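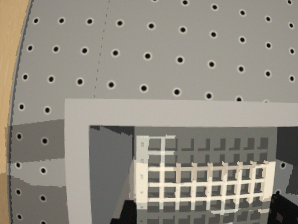
Figure 1. Perforated tabletop, rendered at an angle, with pale rings around the holes.

4. Sorting Errors and Their Explanations

4.1 Setting

Dirkcombe and Lurnamcombe share a landfill, a bus line, and a long history of blaming each other for the state of both. When the Korletey collection plan came into force in September, each household in the two towns got three containers, a leaflet, and access to Ava, a text service that answered questions about what goes where. The leaflet ran to several folds. Interview subjects in both towns spoke of it with respect and kept it in a drawer.

We mailed 2000 surveys, split evenly between the towns, and followed them with kitchen interviews. The surveys asked people how well they sorted. The interviews asked them to sort. Readers who have worked with self-reported data will know where this is going.

Most respondents rated themselves better than their neighbors, and their neighbors returned the favor. Confidence was highest for cardboard and lowest for anything with a lid. Coffee pods drew strong feelings from people who owned no coffee machine. Several respondents used the comment box to report a specific house on their street, with directions.
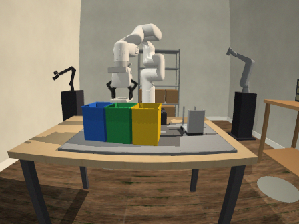 Does giving a household more containers make it sort better?
It helps with the easy items, such as bottles and newspaper, but mixed-material items go wrong as often as before, and they now have more places to go wrong in.

4.2 Two kinds of error

We separate errors of knowledge from errors of hope. In the first kind, the resident does not know the rule and guesses. In the second, the resident has a fair idea of the rule and puts the item in recycling anyway, on the theory that someone further down the line will work it out. The greasy pizza box is the standard case. One Lurnamcombe household tore the clean lid from the greasy bottom, recycled the lid, looked at the bottom for a while, and recycled that too.

Errors of knowledge fell after residents had used Ava. Errors of hope did not, and in Dirkcombe they rose slightly. Our reading is that people who had asked a question felt they had done their share. It is also possible that Dirkcombe simply ate more pizza that month, a variable we failed to collect.

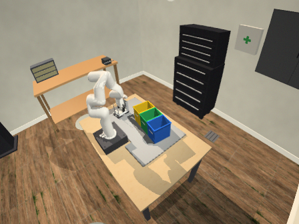

Figure 2. White arm mounted on a black base on a light wooden table, in a simulated room.

4.3 Color and position

Residents rarely read container labels after the first week. When asked how they knew which container was which, they named a color or pointed. Pointing worked well until somebody mopped the floor. In homes where the containers had been put back in a different order, items kept going to the old position, sometimes for days, while the residents described the colors correctly to the interviewer and dropped cans in with the potato peelings.

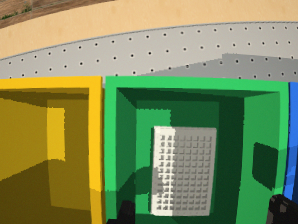 Objects with no obvious name gave the most trouble of all. A jar is a jar in both towns, but people stalled over packing inserts, seed trays, and the molded things that come around electronics. Something like the white gridded plate lying in the green bin, with the yellow bin just beside it, would divide any kitchen we visited. Ava could not help much here, as the service needed a word to search for and the residents had none to give it. "Flat thing with squares" returned the entry for waffles. Most such objects went into whichever container was nearest the hand, and the rest went back into the drawer with the leaflet.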